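Does it count as silence if an app is timing it?

Board: Quiet Practice > Daily Habits

lapsed_porcupine
Posted 20/01/2023
I have been sitting in silence every morning for 62 days. I know it's 62 because Merkora tells me, with a little chime and a picture of a lotus that gets one petal fatter. This morning I sat down, closed my eyes, and spent the full 10 minutes thinking about the petal.

So my question for the board is whether I have a contemplative practice or a very slow video game. I started because I wanted to be a calmer person and maybe, on a good day, say something to God without asking for anything. What I have now is a streak. I got out of a warm bed with the flu to protect it. I'm not sure I'd have done that for God.

Does anyone here sit without a timer? How do you know when to stop?

breadandsalt
I sit until the dog objects. Works out to a different length every day and I have never once felt I was winning.

More seriously, I think you're being hard on yourself. You got up and sat down 62 times. The monks have a bell, you have a lotus. Somebody has to tell people when it's time for breakfast.

tin_whistle_62
(The number in my name is my birth year, before anyone gives me a petal.)

I disagree with breadandsalt. The bell rings for everybody in the building and then it shuts up. It doesn't keep a tally of how many bells you personally have heard. Once there's a tally, you're working for the tally. I did the same thing with a gratitude journal. Got to 1128 entries, and if you read the last couple hundred it's mostly soup. I was grateful for soup because it was eleven at night and I had to be grateful for something before midnight.

breadandsalt
Nothing wrong with being grateful for soup.

tin_whistle_62
I wasn't, though. It was just the shortest word I could think of.

gravel_psalter
Going to take the middle seat here, as usual, and get elbowed by both sides.

I went on the silent week at Treloscombe in August. No phones, no clocks in the bedrooms, and a very firm note on the door about watches. I arrived smug. By the second afternoon I had worked out the time from the delivery van, the shadow on the laundry line and the smell of onions, and I was checking those three things more than I've ever checked a phone. I came home and told everyone it was life-changing, which I suppose the onions were.

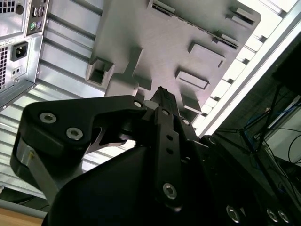 Computer case panel, with the gripper in front.

What I took from it is that the counting is in me and it'll use whatever is lying around. Take away the app and I'll count breaths. Take away the breaths and, well, we have a larger problem. So I've stopped trying to get rid of it. When I notice I'm keeping score I say "yes, thank you" to it, the way you would to a waiter who keeps filling your glass, and go back to sitting there. Some mornings that's the whole session. Yes, thank you. Yes, thank you. Ding.

lapsed_porcupine
I like that a lot, and I also know that by Tuesday I'll be counting the thank-yous.

mildly_devout
Is Merkora the one that sends you the weekly "stillness report"? My sister-in-law gave me a subscription. It told me my stillness was down. I was in the middle of moving house! I turned off notifications and it sent me an email asking whether I was okay, and I'm embarrassed to say I was a bit touched.

But to the original question: I don't see why the silence wouldn't count. Who would be doing the disqualifying? If you believe anybody is listening, I'd think they've heard worse than a lotus.

tin_whistle_62
I don't think anyone's disqualifying anybody. My point is smaller than that. The flu thing bothers me. If the practice was meant to make you kinder, and you can't be kind enough to yourself to stay in bed, then something has got turned around.

gravel_psalter
Fair. Although people have been getting out of bed sick to pray for a good long while before there were phones.

tin_whistle_62
And I'd have told them to go back to bed too.

kettle_and_cane
Our group meets upstairs from Jang, the noodle place. We've tried an egg timer, a candle, a singing bowl (dented) and a man who coughed. The egg timer was the best, but it ticks, and after a few weeks half the group confessed they'd been praying in time to it. Now we just go until the kitchen fan downstairs starts up. It's never the same two weeks running and none of us has complained, apart from the one who has a bus.

My advice to the porcupine, for what it's worth from a stranger: miss a day on purpose. Pick a nice ordinary one. See who's upset.

breadandsalt
Oh, that's mean. I'd do it, though.

mildly_devout
Tell us beforehand and we'll all miss it with you. Except then it's an event.

lapsed_porcupine
Okay. I thought about kettle's suggestion all through lunch and got properly annoyed by it, so it's probably right. I'm skipping tomorrow. I'll have coffee and look out the window like a regular person -- and if that accidentally turns into praying I'm not logging it.

Also, Merkora apparently sells something called a "streak shield" that covers you for one missed day. I want it noted that I looked at the price and then closed the page.

tin_whistle_62
What was the price?

lapsed_porcupine
I'm not telling you, it was very reasonable.

Emo
Long-time reader, first post. I bought the shield. Didn't help with the praying but I slept in.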